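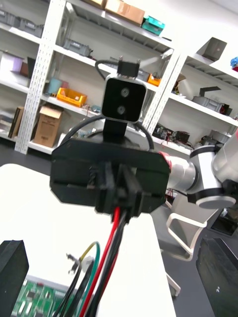
Melati Lau wrote in after the last page to say I was being unfair to anyone who buys the expensive gripper, and that with a small arm on the bench a good gripper is the one place where money shows. Buy the best hand you can afford, she said, and tie down the rest with zip ties.

I have had this advice from several readers now and I still don't buy it. I've spent most of the time since March swapping hands and cameras on one arm in my own workshop, and the money showed up in the finish and the box it came in. Whether it showed up in picking a screw out of a tray is another matter. So here are my notes, in the order I thought of them, for people who want to try out grippers at home without emptying the account.

Search tips, projects, tools... Go

Test it on your own junk

Every gripper looks good on a foam cube. The sellers know this. The Distarer I borrowed came with a video of it lifting an egg, and I'm sure it can lift an egg. What I wanted was for it to lift a hex key lying flat on a slick table, and it pushed that hex key all the way to the edge and over.

Make up a tray from whatever you really handle. Mine has the hex key, a wood screw, a clothespin, a coffee scoop, a folded rag and a washer. The washer is the nasty one. Use the same tray for every hand you try, put things down any old way, and write the result on paper before you start making excuses for it. I keep the misses in one column and the drops in another, because a hand that misses needs better aiming and a hand that drops things needs better pads. Lump them together and you'll be fixing the wrong end.

Pads before anything

If a gripper drops things, don't send it back yet. Most fingers ship with hard, shiny faces. Cut a strip from a rubber jar opener or the cuff of a dishwashing glove and stick it on with double-sided tape. Wipe the finger with rubbing alcohol first or the tape will creep. Trim the strip a hair short of the tip, otherwise it curls under and you lose small parts.

I did this to the cheaper of my 2 hands, an Orlandini, and it went from embarrassing to fine on everything except the washer. The good one cost 320 dollars and also could not do the washer. I would like somebody to explain that to me.

Shelf liner, which half the forums swear by, was useless. It sheds crumbs and gets into the slide.

Cables will ruin your comparison

Leave slack at the wrist, then look at where the slack goes when the arm turns over. A cable looped up over the camera is fine in one pose and can be a curtain across the lens in the next. Run the wrist slowly from one stop to the other, by hand if your arm allows it, and watch the loop the whole way. Do that before you run any program.

Hook-and-loop straps beat zip ties here, whatever Melati says. You'll be undoing them all afternoon. Leave them loose enough to slide a pencil under. And put a flag of masking tape on each loose wire with what it does written on it. Red, black and white seem easy to remember until the next hand turns up with the same three colors doing different jobs. Yellow and green I don't trust at all. Check the sheet that came with the part, then check it with a meter, power off at the wall while you move anything.

I lost an evening to a "weak" gripper that had a stiff cable tugging on it each time the wrist rolled. I had already written half a page about how bad it was.

The camera question

A stereo camera on the hand sounds like the serious choice, and there's one on the hand at the top of this page. Before you pay for two lenses, try one cheap camera on a clamp beside the table and see how far it gets you. For a tray of parts on a flat surface that never changes height, it got me most of the way. Depth is nice if you're picking out of a bin. I wasn't.

If you do put one on the hand:

Close the fingers on something and look at the picture at that moment. Plenty of mounts give you a fine view until the hand gets near the thing it's supposed to be picking up.

Check the mounting screws after the first hour and again the next day. Mark each screw head with a line of nail polish running onto the bracket. If the line breaks, the screw has turned.

Turn off the overhead light and use a desk lamp from one side. A white tabletop throws glare back up and then you're blaming the camera. A dull placemat, gray or brown, cured more of my trouble than any setting did.

Don't change the camera and the gripper on the same day. I know. I did it too.

Controllers, about which I have doubts

Leonardo Pace lent me his Narerar controller so I could stop complaining about mine. It has a nicer screen. The moves were smoother, I'll grant that, and the hand arrived at the tray with less wobble. It picked up the same things and dropped the same things. If your arm wobbles, first check whether the table does. I put a folded business card under one table leg and got some of Leonardo's smoothness for free.

One thing worth having on any controller is a speed limit you can set and forget. Do all your comparing slow. Fast runs tell you about the arm and hardly anything about the fingers.

Keep the table clear (I don't)

Loose boards and clips near a working arm are asking for it. A bare circuit board belongs in a lidded tub when the arm is on, and any little metal clip that can roll or slide under it belongs in a jar. I say this as a person whose bench has never once passed his own inspection. What does help is a line of blue painter's tape around the reach of the arm. Stuff outside the tape is safe. Stuff inside it is part of the test, whether you meant it or not.

Bins on open shelving are handy for spare fingers and brackets, but write on the front of the bin. I used to go by color and then I bought more bins.

Swapping hands without stripping things

Four small screws hold most hands to the wrist, and they go into soft metal. Start each one with your fingers, turn it backward until you feel the click of the thread dropping in, then forward. Snug them in a cross pattern. Photograph the joint before you take it apart, including which way the connector faces. If the plug doesn't want to go in, it is the wrong way around, and pushing harder has never helped me.

After every swap, run the easiest thing in the tray before you write anything down. Mine is the rag. If it can't get the rag, something is loose.

What I'd tell Melati

Borrow first. Viola Parisi at the Turimholm tool library keeps a couple of hands on the shelf, and a week with one told me more than the reviews did. I may yet change my mind about the 320 dollar one. So far its best feature is that the finger tips come off without tools, and I'd pay something for that, though I wouldn't pay what I paid.

If anyone has a hand that picks up a flat washer from a smooth table, without a magnet, tell me which one and what you did to it. Osvaldo Testa says to put the washer on a towel. I consider that cheating, but it does work.

Share 4
2 comments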